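About Us - Bresendale Robot Workshop
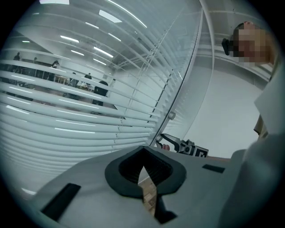 Two hand-held grippers at the bench by the window.

We are a shared workshop for people who build robots at home and ran out of kitchen table. Started in June with one bench and a box of motors, now in a proper unit on the Prellesness side of town. Members bring their own projects. We supply benches, power, printers, a decent drill press and other people to ask.

Who runs it
Jayanthi Kamath looks after the electronics end, plus most of the teaching. Used to repair elevator controls. Clementina Sequeira does mechanical, printing and the bills. Email goes to both of us, whoever is not holding a soldering iron answers.

What we are building
The big group project right now is Losik, our hand-held gripper. You hold it and work it by hand, the camera on it records what the fingers are doing, and later the same fingers go on an arm. We wanted something a member could put together over a couple of evenings without a machine shop. Light gray body, soft black finger pads with a V-shaped notch and ribs on the inside. The pads took the longest. First ones were too stiff and let go of anything round, next ones tore at the rim. Current mold is good, please don't lose it.

Marker plates go on flat and square, black pattern on white. If yours has a bubble under it peel it off and do it again, the tracking will drift and you will spend a whole night blaming the software. Clementina did.

The arm it is meant for is called Cunha. Cunha is slow and a bit noisy and lives at the back. Shoulder joint is being rebuilt (again). Anyone good with belts, please come say hello.

Other things on the benches: a curtain opener, a plant waterer with too many valves, a cart that follows you to the mailbox and back. Small projects are fine. Half-finished projects are fine too, bring them in the box they have been sitting in.

Membership
27 members as of October 2, 2021. Two kinds, full and drop-in. Full gets you a shelf, a key and printer time. Drop-in is evenings only, pay at the door, no shelf. Full members put down a $100 deposit for the key and get it back when the key comes back.

You do not need to know how to code. You do need to do the safety hour before using the drill press or powering up any arm, and that includes people who do this for a living. Under 16s welcome with an adult who stays.

The space
1,497 square feet, ground floor, step-free from the parking lot. Ceiling beams are open so we can hang cables and lights. There are blinds on the inside window, leave them how you found them, the light off the glass messes with the cameras if they get moved halfway through a recording. Ask at the bench before you touch them.

No welding. No battery charging overnight. Label your screws.

Parts and files
Losik drawings are free for members and for schools, just ask. We print spare bodies when the printer is free and sell finger pads at cost. Pads come in pairs, we can't split a pair. Shipping is slow becuase it is one of us walking to the post office.

Schools and clubs
We do visits, up to one class at a time. Kids get to try a gripper and pick things up with it, cups and blocks mostly, then look at there own recording on the big screen. Teachers please write well ahead, evenings fill up fast and days depend on Jayanthi's other job.

Finding us
Park in the back, the side door sticks so push hard. Ring the bell marked Bresendale. If no answer we are running the dust extractor, ring again.

Questions, donations of old motors, offers of shelving: use the contact form. No more CRT monitors please, we have enough.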